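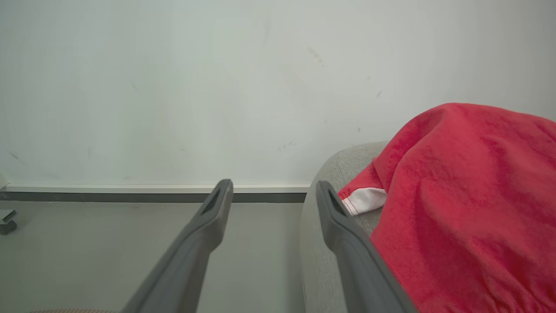
[plarkside-list] Re: Jilov reunion shows, and the bass question

From: Corentin Gautier
To: plarkside-list
Date: 25/03/2025

Hi all,

Catching up on two weeks of digests, so forgive me if some of this has been covered already. Ye-seo, your message made my week and I've been boring everyone at work with it. I'm quoting most of it for the people who get the digest with the long posts chopped off.

Ye-seo Ji wrote:
> So I finally got the tape transferred. It's the Plarkside Ballroom
> show, the second night, and it's a board tape up until the encore,
> where it switches to somebody's recorder in the balcony. The song
> everybody has down as "Untitled Slow One" is on there complete,
> with a spoken intro, and Vichien clearly says "this one's called
> Harbor Lights Are Off." So there's your title!
>
> Question for the old hands: who is playing bass? The setlist site
> says Kyung-hwa Wang had already left by then, but it sounds an
> awful lot like her to me. That sliding thing she does going into
> the chorus is all over side two.
>
> Also, is anybody going to the April shows? I have a ticket for the
> first night and a couch to sleep on, and no plan beyond that.

OK, bass first. It's her. I would bet my copy of the first single on it (and there were only 499 of those pressed, so you know I mean it). The setlist site has her leaving in the fall, but that date comes from one interview in a fanzine where Vichien Chaimongkol was asked about the lineup and gave three different answers in the same paragraph. I love the man's guitar playing but I wouldn't ask him what day it is. Souad Amrani, who was doing their sound back then, told me at a record fair that Kyung-hwa played every date up through the end of that tour and then one more as a favor. The second Plarkside night would be right in there.

The other giveaway is the tone. She was running that beat-up short scale through the smaller amp, and it has a kind of honk in the middle that the guy who replaced her never had. He was a good player, very tidy, but he played with a pick and you can hear it click on every note of the Plorby session. If there's no click, it's Kyung-hwa. Listen to the quiet part before the second verse of "Paper Ferry" and tell me if you hear one. I'll wait!

As for the title, wow. I've had that song labeled "Slow One (live)" for so long that I'm not sure I can change it. I did go back to my own tape of the first night, which is pretty rough, and there's an intro there too, but somebody near the mic is ordering a drink all the way through it. All I can make out is "lights." That fits, I guess? Would you be willing to put up just the intro and the first minute, so the rest of us can hear it? I don't want to ask for the whole thing if you promised the taper you'd keep it close.

Now the April shows. Yes, I'm going, both nights. I paid 79 for the pair, fees included, which seemed like a lot until I saw what people are asking for singles. The room holds 2,827 with the balcony open, and I really wonder if they'll fill it. They never played anywhere near that size the first time around. The biggest crowd I ever saw them with was at the Song festival, and half of those people were waiting for the headliner and talking over everything. Still, the first night sold well enough that they added the second, so what do I know.

A few things I've picked up, for anyone still deciding:

Kyung-hwa is confirmed for both nights. It's on the poster, in small type under the support act.

The new drummer is the one from the radio session in the winter. If you didn't like the faster version of "Paper Ferry," I'd brace yourself, because I think that's how they do it now. I've come around to it, mostly.

Doors are at seven and the support is on early. Souad says the early set is worth catching, and she's not easy to please.

There's supposed to be a live record made from the two nights. I heard this from one person only, so please don't put it on the setlist site yet.

Ye-seo, if you want company before the first show, a few of us usually meet at the diner on the corner across from the side entrance. Bring the tape box if you still have it, I'd love to see what's written on the spine. Last time we got there at five and still ended up eating pie standing up, so I'm aiming for four thirty this time. Anyone else on the list is welcome too, just drop me a line off-list so I can grab a bigger table.

One last thing, does anybody have a spare inner sleeve for the second album? Mine went missing in the move, and I'd happily trade a Plorby session CD-R for it. The cover is fine, I just miss having the lyrics.

Cheers,
Corentin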